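# About Brevurlow Gardens

We're so glad you found your way to us, whether you came by the front gate or by the back page of a bus timetable, as a surprising number of our guests do.

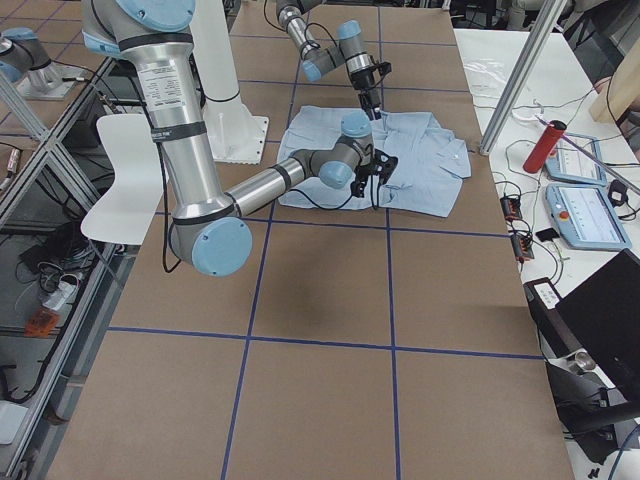 *A light blue short-sleeved shirt on the taped work table, with two robot arms over it.*

Brevurlow is a walled garden, an orchard and a long sloping meadow on the south side of the Bestitz valley, with a small house at the top that was never grand enough to be called a manor, although the people who built it clearly hoped. We look after all of it, and we open it to anyone who'd like to come and walk, sit, sketch, ask questions about pears, or fall asleep on a bench with a hat over their eyes (the benches by the fig wall are best for this, and they get the sun until late in the afternoon).

## How the garden came to be

The oldest part is the walled garden. It was laid out by the Farahani family, who came to the valley in the cloth trade and had the good sense to spend their money on walls. The walls are brick on the inside and fieldstone on the outside, and on a mild evening you can put your palm flat against the south-facing side and feel the whole day in it. The family grew peaches there, and apricots, and a great many melons under glass, and sent the extra down to the market at Besness by cart.

After the last of the Farahanis moved away the place went quiet for a long time. The glasshouses lost their panes, the box hedges grew up taller than the doors they were meant to frame, and the meadow was let for hay. When our founder, Zuweira Agbeko, first walked up the lane she had to climb in through a gap beside the cistern, and she still tells people that the first thing she saw on the other side was a quince in full fruit with no one there to pick it. She went home with her coat pockets full. By November she had signed the lease.

## What you'll find today

The walled garden is a kitchen garden again, with beds of beans, leeks, chard and cut flowers, and the old fruit trees trained back against the brick wherever they would let us. Some wouldn't, and we've let those ones sprawl. The orchard beyond it holds 90 trees, mostly apple and pear with a few medlars, and we have put names to nearly all of them. If you recognize the little russet by the lower gate, please, please tell us! We've sent fruit off to three different experts and had three different answers.

From the orchard a mown path runs 700 yards down through the meadow to the stream. It's an easy walk going down and a slower one coming back, and there's a seat at the halfway point under the big lime. The meadow is at its best in early summer, when the oxeye daisies and knapweed are out, but we're fond of it in winter too, when the grass has been cut and you can see the shape of the land and the old terraces that nobody has quite explained to our satisfaction.

The house has 2 rooms open to visitors. One is the reading room, where we keep the Farahani planting books – a run of household ledgers listing 955 separate plants bought, swapped or begged from neighbors, with remarks in the margins that can be a bit sharp about the quality of the neighbors' seedlings. The other is the tearoom. The cake changes with whatever is ripe, and the soup generally does too.

## The people who look after it

We're a small team, and most of us do a little of everything. Zuweira still runs the garden day to day and still does the wall pruning herself, up a ladder, in a scarf. Around her there are gardeners, a cook, and trainees who come to us for a full growing year and leave knowing how to graft an apple, lay a hedge and sharpen just about anything with an edge.

School groups are welcome from spring to fall. We like children to get their hands dirty, so each class plants something and takes something home, and we write to the school later on to say how the planting got on.

## Coming to see us

The gate opens at 10 in the morning and we ring a handbell half an hour before closing, so you needn't keep an eye on the clock. Dogs on leads are welcome in the meadow and orchard, though we ask that they stay out of the walled garden. The paths inside the walls are level and firm. The meadow path is grass all the way and can be soft after rain – boots are a good idea, and there are spare pairs in the porch in most sizes.

If you'd like to bring a group, arrange a tour or ask about the trainee year, leave a note at the gatehouse or stop whichever of us is nearest. We're usually the ones with a wheelbarrow.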